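Week 6: Grip faults, continued

The Skakerow report puts the dropped parts down to "operator variation." I don't buy it. Thirty logged drops, all on one side, and the write-up never asks about the cable. 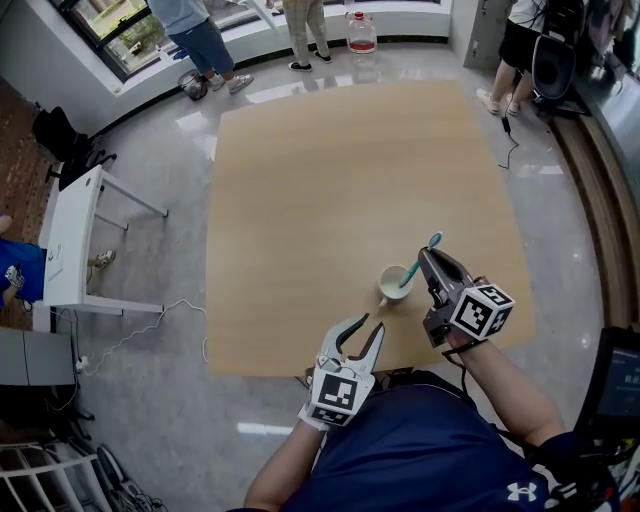
A cable fault hides well because it comes and goes with the wrist. Shireen Le Roux bent hers through 90 degrees and lost the signal 2 times in 50. Look at the black cable dangling from the gray and black gripper, the one pinching the utensil in the cup: what holds its weight when the hand turns? Ask that before you blame the hand.

For next session: read Bárany's notes on strain relief and list what the report would need before you'd believe it. One page, no slides.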